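"A cup must forgive you a little"
A talk with the founder of Olurel, a small workshop of tableware 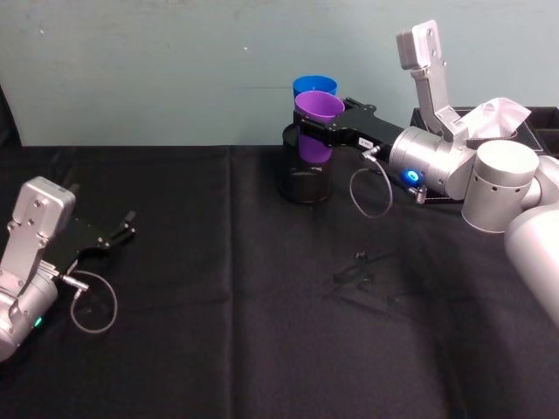

How it began

The founder of Olurel asked me not to print her name. "The name of the workshop is enough," she said, and she poured me tea. We met at nine in the morning, before the phone starts to ring. The workshop is in the old part of Preda, on the second floor above a bakery, and all through our conversation it smelled of bread.

She did not study design. During 9 years she worked in the kitchen of a school, where she washed and carried the cups of other makers. "I knew which ones the children dropped," she told me. "The handle was too small, or the side was too smooth. The children were blamed, but I was looking at the cup."

Her first order came from Dromeck, a chain of canteens. They wanted 300 cups before October. She delivered 283 and called them herself to say that the rest had come out crooked. "I was sure they would send everything back. They only asked when they would get the others."

About color

I asked why she makes so few colors. She thought for quite a long time.

"In the beginning I had too many. People stood in front of the shelf and went home with nothing. Then I removed the ones that I myself did not want to see at breakfast." Gray was the most difficult to give up, because her mother likes it. Her mother still drinks from a gray one, the last of that series, and does not allow anybody to wash it in the machine.

Yellow is the color that shops ask for most often, and she refuses it every spring. "Yellow shows tea stains after one month. I would have to answer for this."

On price and on saying no

Last year a bigger firm, Plandex, offered to take over the production. She would keep the drawings and they would do everything else. She went to visit them and was treated very politely, with lunch.

"It was a good offer, I must say this. But they wanted to make the wall thinner. I held their sample and it felt like a cup for one picnic." She did not sign. For two months afterward she slept badly, and she says that she still does the calculation sometimes in the evening.

A simple cup from Olurel costs more than one in the supermarket, and she hears about it at every market. She has stopped arguing. If somebody complains, she gives the cup into their hand and continues to unpack her boxes.

What comes next

She is now preparing a bowl with a lid. The lid has been changed many times and she is not satisfied yet. The first series will be 100 pieces, sold only in the workshop, and there will be no waiting list. "With a list I become nervous," she said.

When I was leaving, the baker from downstairs came up with a broken saucer wrapped in newspaper and asked if it could be glued.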